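Jodden slider bags, clear, blue track with yellow tab: review after one season

Posted 27 January 2019

I buy storage bags for produce and bread, and I replace them when the closure fails. The film almost never goes first. My previous bags were press-to-close, and I stopped trusting them because a half-closed track looks the same as a closed one from three feet away. The Jodden bags use a slider instead. I started on them in October, bought as a carton of 200 from the Tornville warehouse store, and have now opened and closed them often enough to have an opinion.

Construction. Clear film, blue closure, yellow slider tab. The film is thin and creases easily. Contents can be identified without opening the bag, and carrots and a pepper can be told apart from across the kitchen. There is no write-on panel on mine, so anything that needs a date gets a strip of tape. 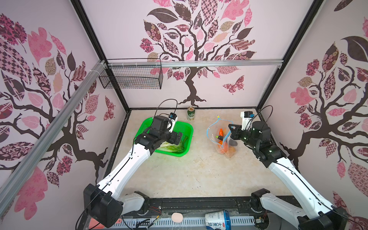
Capacity is adequate for one meal's worth of vegetables. Long items such as carrots should go in first and lie flat along the bottom, with anything round placed on top of them. Loaded the other way, the ends of the carrots push up against the track and the slider stalls before it reaches the corner. A whole head of lettuce is a poor use of the bag. It fits if compressed, and then it bruises. I leave lettuce and onions in an open mesh basket, where they get some air.

Slider. The tab is small, with ribs on the face. The ribs help with damp fingers. It runs freely over most of its travel and needs a firmer push at the last half inch. If the track is allowed to bow, the slider rides up and leaves a gap behind it. Hold the far end of the track taut with the other hand and this does not happen. One-handed closing is possible on an empty bag and unreliable on a full one.

Cycle test. I kept one bag out of normal use and ran the slider back and forth over several evenings. The closure held air under light hand pressure until cycle 1,158, when the tab began to skip near one corner. I consider that acceptable for a bag at this price. The Robles bags I tested the same way reached 94 before the tab came off the track completely.

Bread. Rolls are the better match for this size. One roll leaves enough slack to press the air out by hand before closing. Crust softens overnight, as it will in any sealed plastic, so I do not use the bags for anything that has to stay crisp.

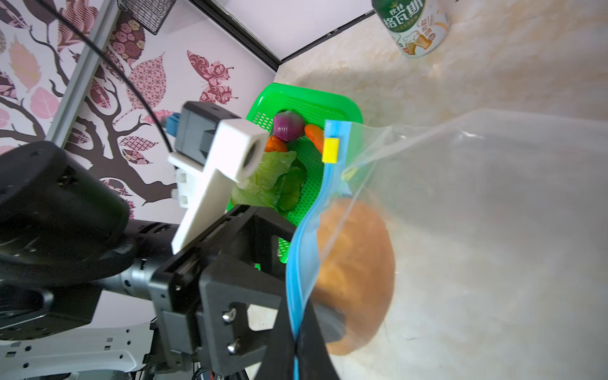

Bread roll in the slider bag, vegetables in the green mesh basket behind.

Washing. Cold or lukewarm water, inside out, dried over a rack. Water collects in the track and takes longer to dry than the film. After 7 washes the film was slightly cloudy and the slider was unchanged. I did not try the dishwasher.

Compared with the Flesturness bags, the Jodden film is thinner and the slider is better. Flesturness makes a stiffer bag that stands up by itself while being filled, and I would still choose it for soup or anything else liquid. For dry goods and vegetables I have gone over to the Jodden.

Pros: clear film, ribbed tab, good slider life.
Cons: stiff final half inch of travel, no label area, slow to dry.

Rating: 4 out of 5. I have ordered a second carton in the same size.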